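Slide 4 - what we were collecting

Thilini Debnath, Votum. Keep this part to 7 minutes.

Start with the task itself: folding clothes on a bed. We asked for T-shirts first, then towels. People did it at home, on their own beds, with a gripper in each hand. They were told to leave the rest of the room as it was.

Say that we had 68 homes on the list by February and that the Bisham homes were done first. Total recordings kept: 1759. Pause here, people like to write that one down. 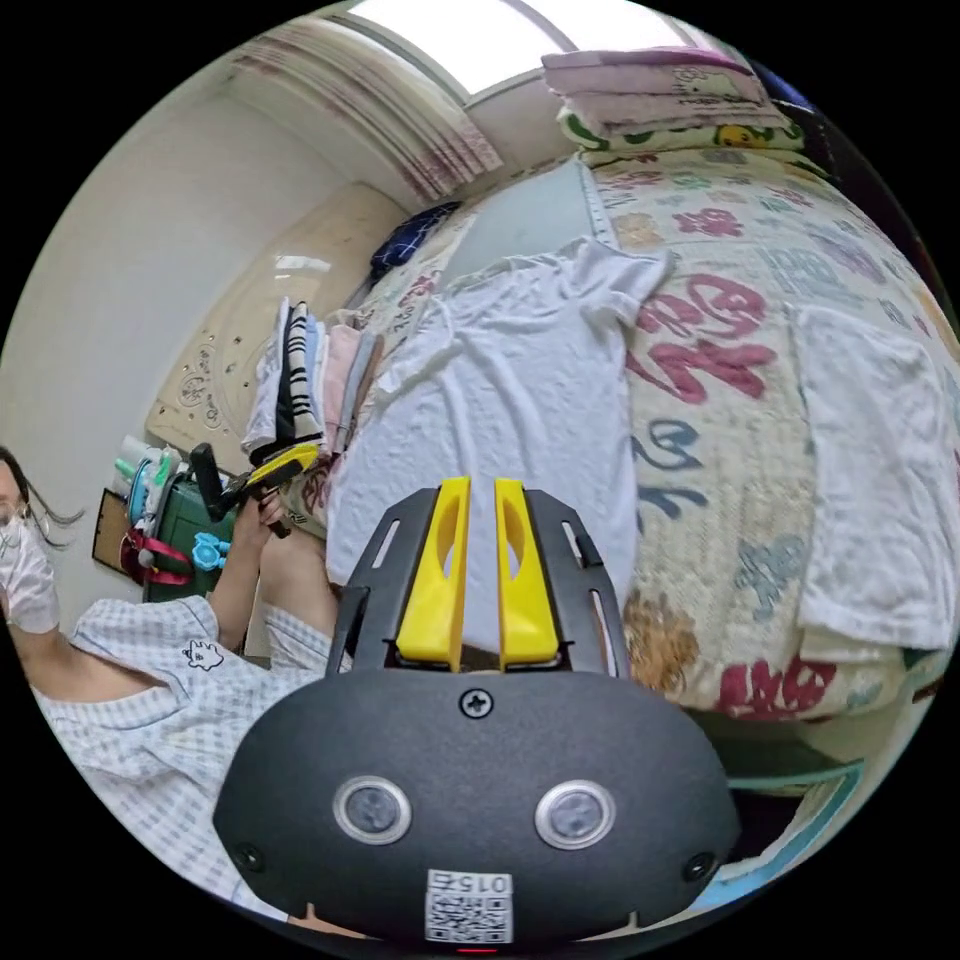 Why not record everything in the lab? The lab has one bed and one plain cover, and a system trained only on those does badly when the bedding changes.

Next, the length of a recording. One fold, start to finish, then stop. We tried longer ones in the Jin round and the labelling took almost 15 times as long - mention this only if there is time.

Then the mistakes. A dropped sleeve stays in if the person picks it up again and finishes the fold. A recording where they give up goes in a separate folder. Expect someone to ask about this.

Move on to slide 5, the Lolen results. The clicker sticks on this one, so press twice.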